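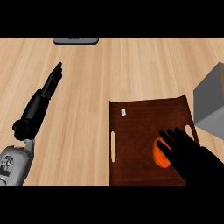

Two robot arms over a wooden tabletop, computer rendering.

Visit Report: Brudis Coffee Roasting and Packing Plant
2026-02-12

Members of the Etosside Retail Buyers Group visited the Brudis plant on Thursday at the invitation of Nikola Kwiatkowski, head of production. The purpose of the visit was to review the packing of single-serve coffee ahead of the supply agreement that takes effect in May.

The group was received in the green coffee store, where 1280 sacks were on hand. Each lot is sampled on arrival and again before it is released to the roasters. Ms. Kwiatkowski explained that lots failing the second sample are returned to the importer, Szewczyk, under the terms of the purchase contract. Members asked whether the moisture readings could be sent along with each delivery. Brudis agreed to provide them on request.

Roasting takes place in two drum roasters, of which one was in operation. The darker blends are roasted in the morning and the flavored coffees at the end of the day, after which the grinders and conveyors are cleaned. The flavored range is ground in a separate room with its own air supply. Staff in this room change coats and gloves on entering and leaving.

The packing hall was the main point of interest. The older line fills paper bags of ground coffee in three sizes. The newer line fills single-serve cups and runs at 60 cups a minute. Cups are flushed with nitrogen, sealed and weighed, and any cup outside the permitted weight is removed by an air jet into a bin beneath the belt. On the morning of the visit the bin held 142 cups, most of them from the first minutes after start-up.

Edmund Nowicki, who manages the packing hall, presented the Cuvalex cup, a compostable version that is to replace the present plastic cup in stages. The lid is still under test. Several members reported that their customers continue to ask for a coarser grind suited to refillable cups. Mr. Nowicki stated that this grind can be supplied in bags at no extra charge, provided that it is ordered by the full case.

The visit ended with a tasting of six coffees in the training room. The medium house blend was preferred by most of those present. Opinions on the hazelnut were divided.

Brudis will send revised case prices and a sample carton of Cuvalex cups to each member store. Stores that have not confirmed a delivery address should do so through the group office, extension 1074.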